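Why does my phone say "No Service"?

Grown-ups like to say that a mobile phone works anywhere. It doesn't. If you have ever sat in the back of a car watching the little bars vanish one by one, you know that already. So what are the bars, where do they go, and should you believe them when they come back?

What a phone really is

A mobile phone is a radio. When you speak, it turns your voice into a long string of numbers and sends them out as radio waves. You can't see or hear the waves, but a mast somewhere nearby can pick them up. Cables usually carry your call onwards from there, under roads and sometimes under the sea, until it comes out of another mast near the person you are ringing.

People say a call "goes up to a satellite". Mostly it doesn't. A few special phones can do that, but an ordinary call hardly ever leaves the ground by more than the height of a mast.

Cells

Each mast looks after a patch of land called a cell. That is where the word "cellphone" comes from, which is what they say in America. In a town the cells are small, because lots of people want to use their phones at once. Out in the hills one cell may have to cover a whole valley.

When you travel, your phone lets go of one mast and grabs the next. This is called a handover. It is meant to be so quick that you don't notice. On a train you quite often do notice.

Take the made-up-looking but perfectly ordinary village of Hamel. It has one mast, on the hill by the water tank, and 401 people living below it. On a wet morning in winter the mast copes well. In August the campsite fills up, everybody tries to send videos of their tea, and the whole village slows to a crawl. The mast hasn't broken. It is sharing itself between too many phones.

Can you trust the bars?

Only a bit. The bars show how strongly your phone hears the mast. They don't tell you how busy the mast is, so you can have every bar lit and still wait ages for a picture to load. Different makers also draw their bars in different ways. Put 2 phones side by side on the same network and one may show more bars than the other.

What about the adverts?

A phone company called Solness put up a poster near Hamel saying it covered "96% of people". That sounds like nearly everywhere. Read it again, though. It says people, and people are bunched together in towns. A company can reach most of the people and still leave out a great deal of moor, forest and beach.

Its rival, Jekent, promised speeds of "up to 80 megabits per second". The words to watch are "up to". If your pocket money were "up to" ten pounds a week, you might get ten pounds. You might get 20p. Ask what most customers get at teatime and see how long the answer takes.

Then there are the stickers. The Ornudex was sold as a shiny patch that you stuck on the back of your phone to "boost" the signal. It had no battery and no wires. We have yet to see a fair test showing that a sticker like this does any good — and a bit of metal stuck over the aerial can make things worse.

Things that do help

Move. Radio waves have trouble getting through thick stone, metal and hillsides, so try a window or go upstairs. Turn on wi-fi if the house has it, as many phones can make calls that way. And keep the phone charged. A phone that can't find a mast keeps on searching, and that eats the battery faster than you would think.

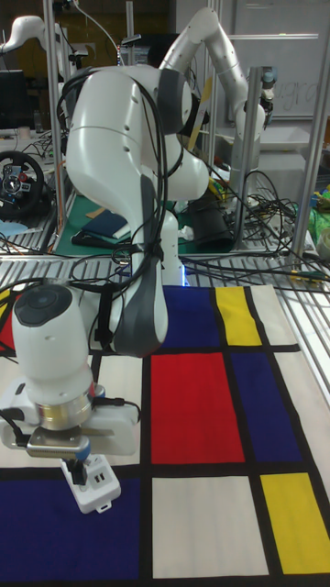
A small white power strip with two USB ports, held in a robot's gripper.

Try it yourself

Ask a grown-up if you can borrow a phone. Stand in each room of your home and write down how many bars it shows. Wait a minute in each place, as the bars are slow to change. Do it again in the evening. Are your answers the same? If they aren't, what might have changed: the walls, the weather, or the number of people using the mast?

Words to know

Mast: a tall pole or tower with aerials on it.
Cell: the patch of land one mast looks after.
Handover: when your phone swaps from one mast to another.
Network: all of a company's masts and cables joined together.

Page last checked 01/01/2019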